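About Retside

Retside is a pay and job information company. We collect what people earn, check it, sort it by job title and location, and publish it so that anyone can look it up without paying or signing up. We also run a small placement service for marketing and web jobs, which pays for most of the rest.

What we do

If you search our site for a job title and a city, you get a pay page. Each pay page shows the middle figure, the low and high ends, the number of reports it is built on, and the month it was last updated. We currently keep pages for 124 job titles. Most of them are in search marketing, content, web development, customer support and office administration. We add titles slowly. A new title does not go live until we have enough reports to say something useful about it.

We do not publish a single average and leave it at that. An average hides a lot, especially in jobs where a junior person and a team lead can share the same title. Where we can, we split the figures by years of experience and by whether the job is hourly or salaried.

How we started

Retside was started by Leire Echevarría and Adalberto Andrade, who had worked together at a staffing agency. Leire handled the candidates and Adalberto handled the employers. They kept running into the same problem from both sides: a candidate would ask for a number she had seen online, the employer would have a different number from a different site, and there was no way to tell where either one came from.

They began with a spreadsheet. Leire asked the people she had placed if they would be willing to share their pay with the names taken off, and 243 of them said yes. That first set covered nine job titles, all of them in one metro area. The spreadsheet was passed around more than they expected, and a year later they left the agency to work on it full time.

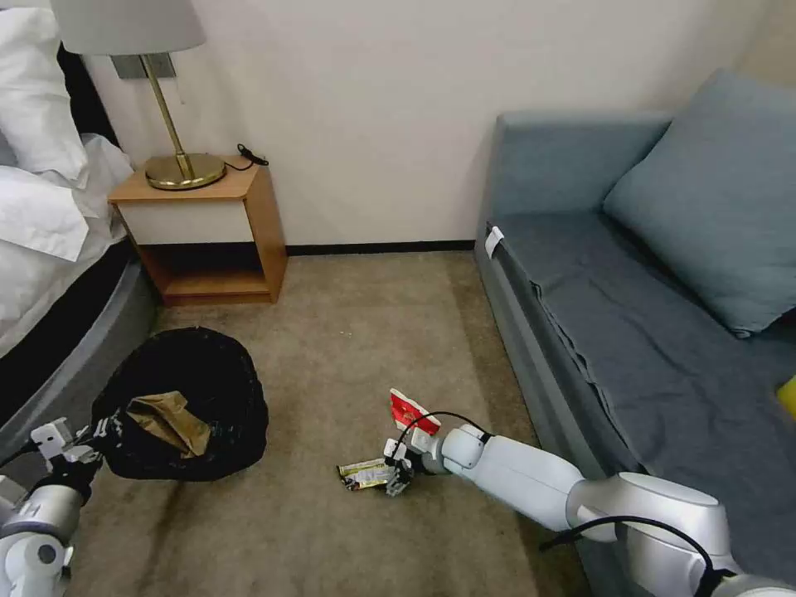 Wrapper on the carpet

Where the numbers come from

Our figures come from three places. The first is people who fill out our pay form. The second is job ads that list a pay range. The third is the placements we make ourselves, with the consent of both the candidate and the employer.

Every report goes through the same steps. Software removes duplicates and flags anything far outside the usual range for that title. Then a person reads the flagged ones. Sometimes a flagged report is a typing mistake, such as a yearly salary entered as an hourly rate. Sometimes it is real, and we keep it. Reports older than 36 months are dropped from the current figures and moved to an archive, which is also free to read.

Last May we reviewed 1,021 reports by hand for the web and search marketing titles alone. The main change that came out of that review was the split between "SEO Specialist" and "SEO Analyst," which we had been treating as one job. Employers use the two titles loosely, but the pay was far enough apart that one page did not serve either group well. We did the same with "Content Writer" and "Copywriter."

Who works here

Leire Echevarría runs the placement service and is usually the first person a candidate talks to.

Adalberto Andrade looks after employer accounts and the business side of the company.

Liesl Zwahlen is in charge of data. She wrote the current rules for what gets published and what gets held back. Before Retside she worked in payroll software.

Marilou Villanueva edits the pay pages and the career guides. If you write in about an error on a page, your message goes to her.

Mekdes Mamo builds and maintains the website. She also set up the pay form, which takes most people less than five minutes to fill out.

We are a remote company. Everyone works from home, and we meet in person twice a year to plan.

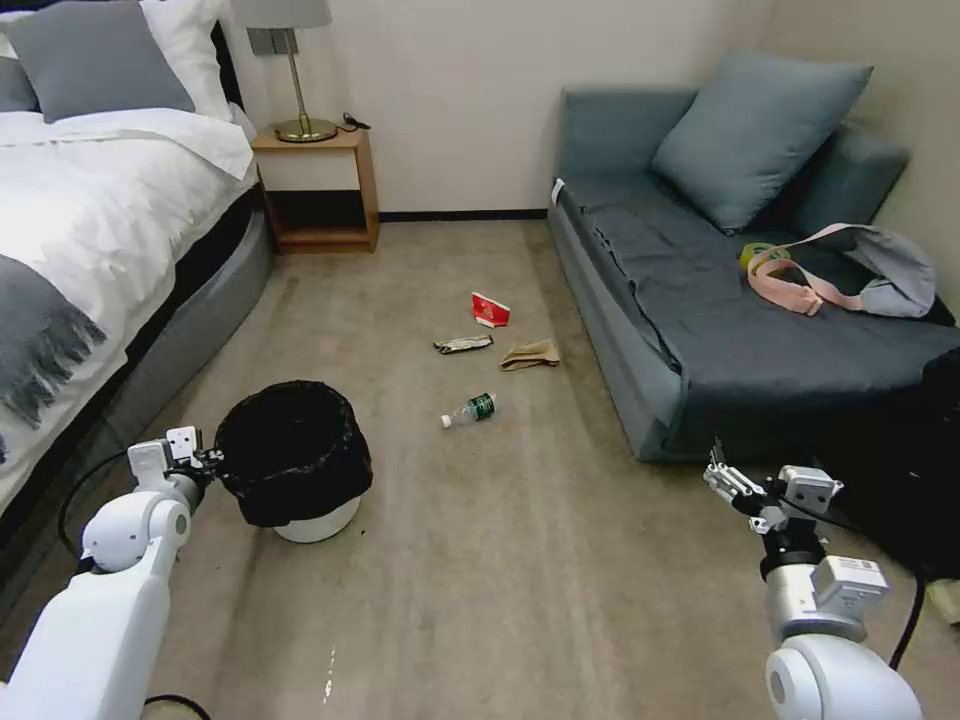
Hours are flexible, although we try to keep late mornings open for calls. When we hire, the pay range is in the ad, and the range in the ad is the range we use. Current openings are listed on the Jobs page. If there is nothing listed, we are not hiring at the moment, but Leire does keep a file of people who have asked to hear about future openings.

How we make money

Employers pay a flat fee when they hire someone through our placement service. Candidates never pay. Two outside companies, Trostico and Hedico, license our data for use in their own hiring tools. They receive the same figures you see on the site, in a different format, and no individual reports.

We do not take payment to raise, lower or remove a figure. Employers do ask from time to time. If an employer believes a figure is wrong, it can send us its own pay data for the title, and that data goes through the same checks as everything else.

Privacy

The pay form does not ask for your name. It asks for your job title, city, years of experience, pay and type of employer. An email address is optional and is stored separately - it is only used if you want to be told when a page is updated. In smaller cities, where one or two reports could point to a particular person, we combine the figures with those of the surrounding area.

Contact

For corrections, use the link at the bottom of any pay page. For placement questions, use the candidate or employer form on the Contact page. We answer most messages within two working days.

This page was last updated on 16 June 2018.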